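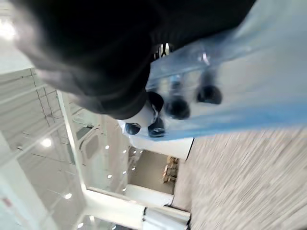 A light-blue plastic bag at the gripper, over the carpet in our test space.

About Luvirow

Luvirow tests whether machines can do ordinary chores. We look at household jobs and at the small jobs that fill a day on a shop floor: bagging things up, clearing a surface, folding, wiping down, putting stock back where it belongs. We don't build robots. We try them out, write down what they did and pass the results to the people who are thinking of buying or making them.

Bujar Omerović started the company after several years of running the back room of a hardware shop. Salesmen kept telling him that a machine would soon be doing his shelves. He wanted to see one do it, with his own stock, on a busy morning. There are 28 of us now, and most of the staff came from cleaning, retail or care work before they came here.

Can they do it yet?

Some of it, slowly. A stiff box on a clear table is a fair job for a modern arm. Soft things are harder. A plastic bag changes shape each time it is touched, it clings, and light shines off it in ways that confuse a camera. A person bagging up at the end of a shift doesn't think about any of that. Bags are on our standard list for this reason, along with towels, cables and anything with a lid.

The list has 105 chores on it at present. Each one has a written start, a written finish and a time limit, and a chore counts as done only if no one had to step in. We add to the list when a client brings us a job we hadn't thought of, and we take chores off when every machine passes them. So far we have taken off 5.

How we work

Tests are done in rooms that look like the places people live and work in. There is carpet, there is glass, and the ceiling lights stay on as they would in any office. We keep the footage from every attempt, including the bad ones, and clients can ask to see all of it.

Our scoring sheet is called Hitby. It is free to download and you may change it to suit your own jobs. Lotodov is our longer trial, in which one machine repeats the same handful of chores for up to 2000 attempts - dull to watch, but it shows up faults that a short demonstration never will.

We also run a course with Camenzind for shop managers who have been offered a machine and want to know what to ask before they sign. The next one starts in September.

Visits

Visitors are welcome by appointment. Please wear flat shoes and tell us beforehand if you would like to bring a chore of your own.

Page last updated 13 June 2021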